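Posted 8/3/20

Trimming two-arm demonstrations

I said in the last post that I would write up the trimming results once the second set of runs was finished. They're finished, so these are my notes. Most of this will only matter to you if you train policies from teleoperated demonstrations with two arms on one table.

The problem is waiting. When one person drives both arms, one arm usually sits still while the other does something fiddly. A policy trained on that data learns to sit still very well. Our Gralier baseline would pick up an item, stop near the middle of the table and stay there until the trial timed out. Roscoe Wojcik went through the logs and found that in most of the failed trials neither arm was moving at the end. Each one was behaving as if it was the other's turn.

The usual fix is to drop every time step where the commanded motion is below a threshold. We tried that in November and it made things worse. With two arms you can have one stopped for a good reason, such as holding an item steady for the other, and if you judge the arms separately you throw out the steps where the timing between them is recorded.
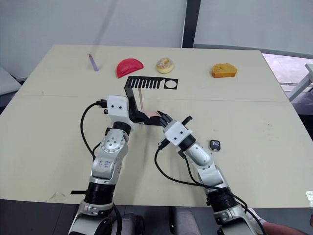

The grippers meeting near the middle of the table, by the black slotted rack.

What we do now, in a small package I've been calling Flimow, is score each step on both arms together. A step is kept if either arm is moving, or if the grippers are closer to each other than a set distance. Everything else gets thinned, leaving a few steps at each end of the pause so the policy still sees a stop and a start. The distance check was Shoshana Park's idea. Before that I had been trying to detect contact from motor current, and the signal was too noisy at the low speeds our operators use.

There is also a filter on whole episodes. Tresto, our recorder, writes a marker whenever the operator lets go of the controls, and any episode with a marker in the middle of it is dropped. We recorded 422 episodes and kept 219. That is a lot to lose. I went back through the rejected ones expecting to find good data in there and found less than I had hoped, mainly long pauses followed by a regrasp.

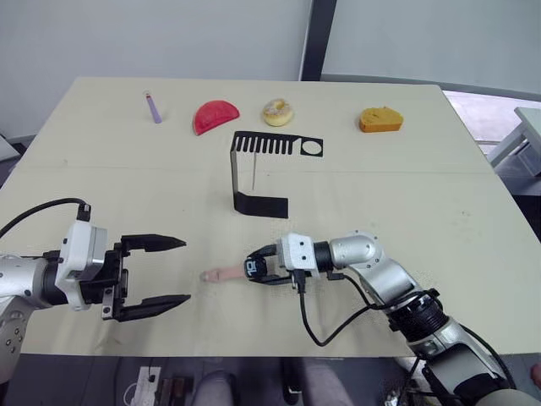

The threshold that took the longest to set was the one for gripper distance. Too large, and nearly every pause near the rack gets kept, which brings the original problem back. Too small, and you lose the approach to a handover, where one arm has to be ready before the other arrives. An open gripper pointing at the other arm's, with nothing between its fingers and a pink tube lying just past them, is the sort of step I mean. On velocity alone it could easily be thinned as idle. On distance it stays, and those steps seem to be where the policy learns which arm should go next. We ended up setting the value by hand after looking at plots of a few dozen episodes, and I would like something better.

For the comparison we ran 30 trials per policy, same network, same training time, same starting positions for the items. The stalls mostly went away with the joint score. The per-arm trimming stalled less than the baseline but closed early on handovers and dropped more things. Total completion was better with Flimow than with either of the others, although the gap to the baseline is smaller if you let the baseline run past the time limit. I'd be cautious about any number from 30 trials, so I'm leaving the table out until the larger set is done.

Things that still don't work: items near the far side of the table, where the arms are stretched out and move slowly enough that the velocity part of the score misfires. Also, all of this data came from two operators with similar habits. The Xiong set has more operators in it and I've started converting it, but its gripper positions are on a different scale and the timestamps drift.

The code needs a cleanup before I share it. The distance check is only a dozen lines if you want to try it on your own data in the meantime.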